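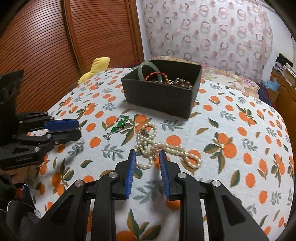 重なり合った細いものについては把持点の推定より先に順序の計画を直すべきではないか、とのご意見をDwynwen Eynon氏より頂戴した。前回の記事で、推定器の信頼度の閾値を見直す旨を記したことに対するものである。

ご指摘は妥当と考える。真珠の連のように輪が幾重にも重なる対象では、一点の把持候補がいかに高い評価を得ても、持ち上げた際に隣の輪を伴うか否かは別の問題となる。現行の計画器Kovgateは候補を評価値の順に並べるのみで、候補間の接触関係を参照していない。

記録3,958件を改めて分類したところ、計画段階の誤りに起因すると判断したものが258件あった。このうち11件は、箱の縁との干渉を見落とした経路生成の不具合であり、すでに修正を終えている。残りについては、領域分割の結果から重なりのグラフを作成し、上にあるものから順に候補を出す方式を試験中である。

計算時間の増加は許容範囲に収まっているが、鎖と留め具が絡む場合にグラフが循環する点は未解決である。当面は循環を検出した時点で計画を中断し、再撮影を要求する仕様とした。変更はTolowの開発用ブランチに反映済みであり、本体への統合は6月を予定している。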